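July 21, 2022

# Moving the hose bib, and other July jobs

I spent most of this week on watering. The yard is dry, the beans are flowering, and I got tired of dragging a hose past the raised beds twice a day.
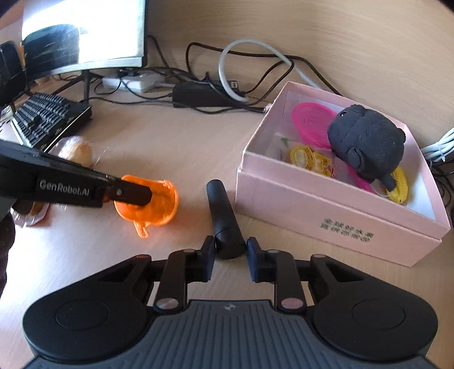 The old setup was one spigot by the back steps and a long hose. I bought a Navo timer and enough soaker line to cover both beds and the strip along the fence. The timer has two outlets, so the beds run on one and the fence strip on the other. I set the beds for 22 minutes, starting before sunup. The fence strip gets half that, every third day.

The first morning, one fitting leaked at the elbow. I took it apart, wrapped the threads again, and tightened it by hand. No drip since.

I had the spigot itself moved too. Kullov Plumbing ran a new pipe along the foundation and put the bib 7 feet closer to the beds. It took them under 3 hours. They left a small trench that I filled with the soil I had dug out of the old strawberry patch.

Mulch went down after the line was in. I used shredded bark from Skasano, two inches deep, and kept it back from the stems. Last summer I piled it right up against the peppers and lost a couple to rot.

Tomatoes are still green. The zucchini has some powdery mildew on the lower leaves, so I cut those off and put them in the trash, not the compost.

Next up is the fence strip, where the weeds have gotten ahead of me. I also need to order garlic before the good kinds sell out.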